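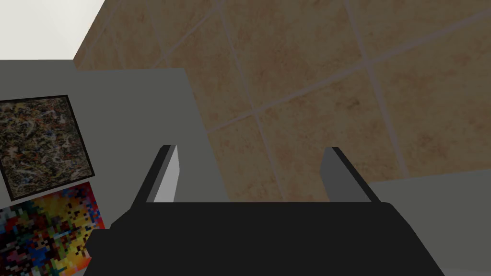

Figure 3. Gripper view over the tiled area in the simulated room, with the fingers open and empty.

4.2 Household chores in simulation

We tested whether a single controller could handle short household chores without being retuned for each one. The chores were dusting, putting small items back on a shelf, and wiping a counter. All of them were run in Tellness, our simulated home, using the same parallel gripper model. The Grudo controller was given 200 trials per chore, and a trial was stopped after 85 seconds whether or not the chore was done.

Dusting was the hardest of the three. The duster has a thin shaft and a soft head, and the controller has to take hold of the shaft at an angle that leaves the head free to move.

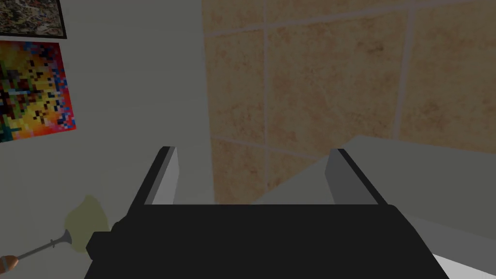

Most failed dusting trials ended before the tool was lifted. In 17 trials the gripper closed on the head instead of the shaft, and the planner counted this as a good grasp. We scored these as failures — the duster could not be used from that position. The Flumar baseline made the same mistake, but it tried again up to 6 times before giving up, so its trials ran longer.

Shelf work raised a different problem. The compartments are small compared with the open fingers, and the approach path has to be planned around anything standing close to the shelf.
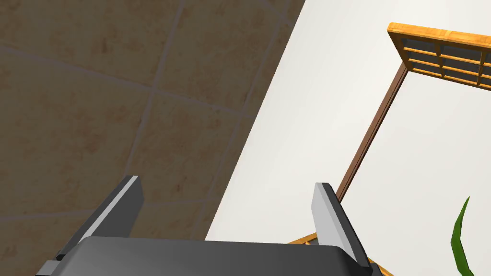

We did not allow the controller to move furniture or plants out of its way. A person doing the same chore would probably do so without thinking, and this should be kept in mind when our results are compared with those of Shih, where obstacles were cleared before each run. Wiping needed the least planning, but keeping even pressure near the back edge of the counter remained difficult. On these results we would not call the controller ready for unsupervised use in a home.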